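We finally signed off the kitchen plans in July, after going back and forth on them since the winter. I said I would write up what we decided and what it cost, so this is mostly for the two people who asked, and for me when I forget.

The room is small and has one door, one window and a chimney breast that can't be moved without spending money we don't have. The old units were put in by whoever lived here before us. The drawers stuck, the tap had to be turned off with a cloth, and the cupboard by the cooker was so deep that I found a tin of peaches in it from before we moved in. I didn't open it.

## The layout

My first drawing had units along three walls. Chie Takagi, who has fitted a lot of kitchens in terraced houses like ours, looked at it and asked where I was going to stand. She was right. With the oven door open there would have been no way past to the sink. We went down to two walls and gave up a cupboard, and I put the things I use once a year in the loft.

The sink stays under the window. I looked into moving it and the plumbing alone was quoted at £880, before anyone had touched the floor. I can live with it where it is.

The fridge was the hardest thing to place. Ours is tall and the door opens the wrong way for the corner where it would fit best. The door can be swapped over in theory, and I spent an evening on it before finding that two of the screws had been painted over. Yoshinori got them out the next morning with a better screwdriver.

## The worktop

I wanted wood. We had wood in the last flat and I liked it, but I also remember oiling it, and the black ring by the tap that never came out. The stone samples I sent for were heavier than I expected and I kept them on the table for a fortnight, spilling things on them on purpose. Tea was fine. Beetroot was fine if I got to it quickly. Turmeric left a yellow mark on the palest one, so that went back.

In the end we chose a mid-brown one from Ferreira with a fair bit of pattern in it. Crumbs don't show, which is good or bad depending on who is wiping up. The price for the two lengths, cut and fitted, was just over £2000. It is the most expensive thing in the room by a long way. The units are plain ones from Prornby and I will probably paint them at some point.

A few things I would tell someone else starting on this:

- Ask whether the cut-out for the sink is in the price. With two of the firms we rang, it wasn't.
- Measure the walls at the top, the middle and the bottom. Ours are out by more than a thumb's width.
- Get the samples home and look at them in the evening with the lights on. The shop is much brighter than any kitchen.
- Decide where the kettle goes before the electrician comes.

## The colour

This took longer than everything else put together. Misaki wanted red walls and I wanted something close to white. I painted a square of each by the door and we lived with both. The white looked grey from October to March, as north-facing rooms do, and I got used to the red faster than I thought I would. It does make a small room feel smaller. I don't mind that in a room where I am usually on my own with the radio on.

Red needs more coats than you think. The tin said two and I did four on the chimney breast - a grey undercoat would have saved me one of them, according to the man in the shop, who told me when I went in for the third tin. The paint came to £423 with brushes and filler, far more than I had put down for it.

## Still to do

The skirting board behind the fridge is not on yet. There is a gap by the back door that lets in a draught, and I have rolled up a towel for now. The light over the cooker flickers when the washing machine is on and I have left a message about it.

Six weeks of washing up in the bath was enough. If I did it again I would borrow a camping stove at the start and buy fewer ready meals.
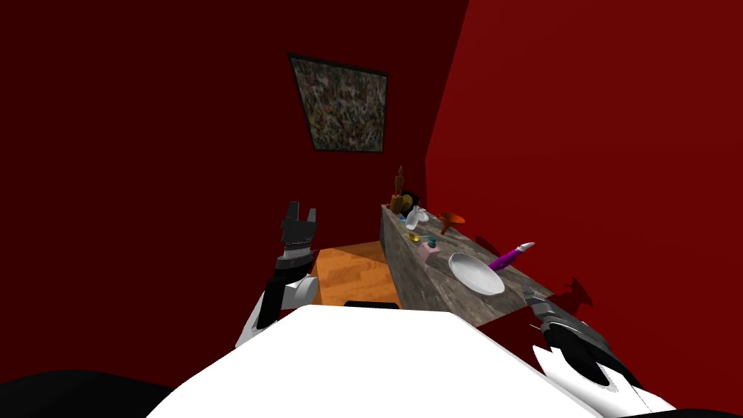 **Home and kitchen**

Comments are open on this one. If you have had a stone worktop for more than a few years I would like to know how the edges have lasted, and whether you bother with sealant. The next post will be on the garden, as the beans have come up.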